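Flokness Workrooms
Vacancies

Bench assistant (part-time), Grotau site

Posted 10 Jul 2018
Hours: 30 per week
Reference: 514
Contract: fixed term until the end of May, with possibility of extension

For our workrooms in Grotau we are looking for a person who likes order and who has patience for small things. The work is done at white benches with pale walls on the sides and at the back. On these benches household objects are laid out, moved, sorted and packed, and afterwards everything must be returned to its box. Your task is to prepare the benches and to look after the objects, so that each working session can begin on time and with the right items.

It is a practical job. You will be standing for a good part of the day, and you will handle many different things: cups, spoons, towels, tins, sponges, paper bags, wooden blocks, plastic lids. Some are new and some are already quite worn. We keep both kinds, and you should not throw away an object only because it looks old.

What you will do

You collect the boxes from the store room in the morning and compare the contents with the list. If something is missing, you write it on the sheet and look for a replacement in the reserve shelf.

You wipe the work surfaces before the first session and again after each change of objects. We use a soft cloth and a mild cleaner without perfume. Please do not use abrasive sponges, they leave marks on the white and the marks cannot be removed.

You lay out the objects according to the plan for the day. The plans are simple drawings with the names of the items. Sometimes there is a remark such as "towel folded in half" or "lid beside the tin", and it is important that you follow it exactly. When a plan is not clear, ask before you begin.

You wash what can be washed, fold the textiles and put new labels on boxes when the old ones come off. Once a month you help with the inventory, which takes a full day and is a little tiring, but we bring lunch.

You also write a short note at the end of your shift for the colleague who comes after you. Two or three sentences are enough.

What we expect

You work in a calm and exact way, also when the same task comes back many times in one day. You can lift a box of normal household weight and carry it along the corridor. You can read and write English well enough to understand the plans and to leave a note. Most of us in the team have learned English as a second language, so please do not worry about small mistakes.

Experience in a shop, a laundry, a school kitchen, a library or a museum store is very welcome. It is not required. We will show you the work during the first 2 weeks, and in this time you will never be alone at a bench.

We ask you to wear closed shoes and to leave rings and bracelets in your locker, as they can scratch the surfaces. Long hair should be tied back. Work coats are provided by us and washed by us.

Where you will work

The workrooms are on the ground floor of the former Gravach printing house, five minutes on foot from the tram stop. The store room is next door and the kitchen for the staff is at the end of the corridor. The bench room has no windows to the street, and the light is the same in every season. Some people like this and some do not, therefore we invite every candidate to spend an hour there before deciding.
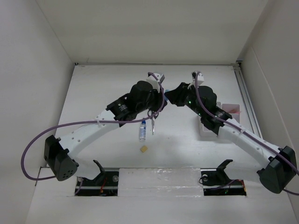

There is a locker for every member of staff and a place for bicycles in the yard. The front entrance has one step. If you need the entrance without steps, it is at the side of the building, and you are welcome to tell us this before your visit so that the gate is open.

What we offer

You receive a monthly salary according to our pay table, grade C, and 31 days of paid leave for a full year. The hours can be divided over four or five days. Early shifts begin at half past seven and late shifts end at six in the evening. We do not work at night.

Our benches were built by the joinery Soriano, and the same joinery gives a short introduction to surface care each spring. You may attend it during paid time.

How to apply

Please send us a letter of not more than one page and a short CV. In the letter we would like to read about a place that you have kept in order, at work or at home, and how you did it. A photograph is not necessary. Write the reference number in the subject line of your message, or on the envelope if you apply by post.

We answer every application, usually within two weeks. Candidates who are invited will do a small practical exercise: they receive a box with mixed objects and a list, and they sort the box. Travel costs inside the region are paid back against the ticket.

Flokness Workrooms
Personnel office, Grotau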